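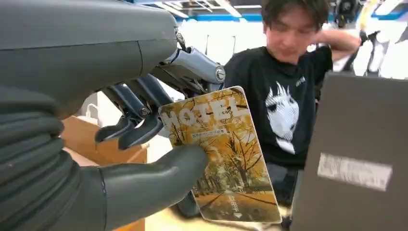 Paperback with the yellow autumn trees on the cover.

December 29, 2023

Bindery notes. Quiet day, so I finished the glue comparison on the perfect-bound samples. Stock is the Casitz cream, grain parallel to the spine. Three adhesives: Zarnstead cold PVA, Bratu flexible PVA, and the old hot-melt sticks.

Milled all spines to the same depth, two thin coats, 10 hours under the boards. Page pull on the Zarnstead was fine at the center and weak near the head – I think the second coat went on too early. Bratu held everywhere I tried it. Hot-melt cracked on the second full opening, same as last January.

Kiri Tawhiri wants to quote the Tiloris reprint at 3000 copies. At that run we can't hand-glue, so the Bratu result only helps if it goes through the machine without stringing. Not tested yet. Job number is 1244; put samples in that tray and nowhere else.
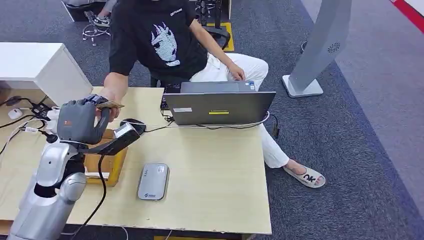

Tan card at the table.

Cover stock: the 250 g scores clean with the wide matrix. With the narrow one the coating broke on the fold, worst on dark ink. Use the wide one.

To do:
Repeat Zarnstead with a longer wait between coats.
Order more brushes, the flat ones shed.
Ask Kiri if the reprint keeps the old trim size – the file and the job ticket disagree.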